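Club news from Grerkard Cricket Club, 23rd July

Our second eleven has reached the semi-final of the Dosine Shield for the first time, and we would like to thank everyone who came to the ground at Vullon to watch. The home side made 141 and we passed it with two wickets in hand and nine balls left. It was closer than it needed to be. We lost four wickets while the tea was still being cleared away, and then our two youngest players stayed together and did the sensible thing, which was to run hard and hit nothing in the air.
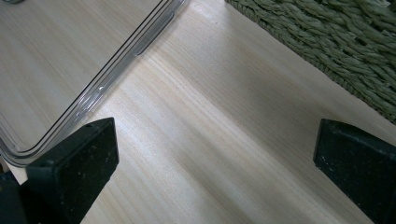

The semi-final will be played at Amrani Park, on the artificial pitch. Please note that metal spikes are not allowed there, so all players must bring rubber soles. The start is at one o'clock and the team should be at the ground one hour earlier. If it rains, the match will be decided by a bowl-out in the indoor hall, and for this reason we ask also the players who are not selected to keep the afternoon free.

Now to the money. The new practice nets will cost 3431 in total. We have collected 3000 until now, and the league has promised 100 more when the work begins. The first payment to the builder, 1000, was made at the start of July. The remaining gap is not so large, and we hope to close it with the raffle at the end of the season. Tickets are sold behind the bar.

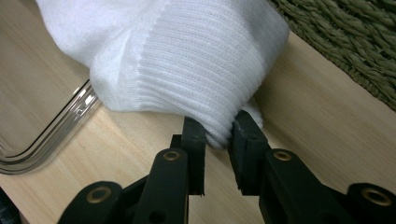 Kit for the juniors is the next point. The colored shirts have arrived and can be collected before practice, but trousers and socks must be bought by each family. Long white socks are the rule in all junior matches. A plain pair with a ribbed cuff, like the white one in the photo, is good enough, and there is no need to pay for a special cricket brand. Please write the name of the child inside – last summer we finished with a full bag of single socks and no owners.

Scorers are still needed for the last three home matches. You do not have to know all the signs in the book, as we can teach you in one afternoon, and the scorer gets a free tea. Put your name on the list beside the changing room door.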